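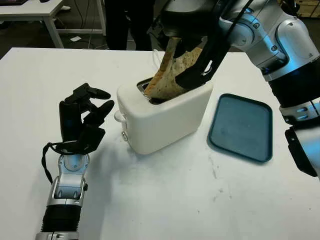 Lucienne Cordier holds that a toaster should be judged by its second round of bread, and that most households never think to do so. The first round, in her view, flatters almost any appliance. The second, begun while the elements are still warm, shows whether the timer takes account of the heat already in the slots.

Her argument has found support at Tiliden, the domestic appliance workshop in Wosach, where toasters are received for repair throughout the year. The workshop's records list 2,000 small kitchen appliances brought in since it opened, and toasters account for 1,000 of them. Few had failed outright. The usual complaint was uneven browning, and the usual cause was an accumulation of crumbs beneath the slots.

The workshop therefore recommends that the crumb tray be emptied every 2 weeks in a household that makes toast daily. The appliance should be unplugged and allowed to cool for 15 minutes before the tray is removed. Metal utensils should never be used to free a trapped slice; most levers can be raised slightly beyond their resting position, which lifts the bread far enough to be taken out from above.

Bread itself deserves equal attention. Sliced loaves with seeds or coarse grain brown more quickly at the edges and are best toasted at a moderate setting. Bread taken directly from the freezer requires a longer cycle, and many compact models provide a separate button for this purpose.

Placement is the final consideration. A toaster should stand on a level surface, clear of curtains and wall cabinets, with its cord away from the edge. The Eyvindsson guide to small kitchens, revised in January, advises keeping a tray nearby so that finished slices can be set down without crossing the room. Plastic trays should be kept clear of the toaster while it is in operation.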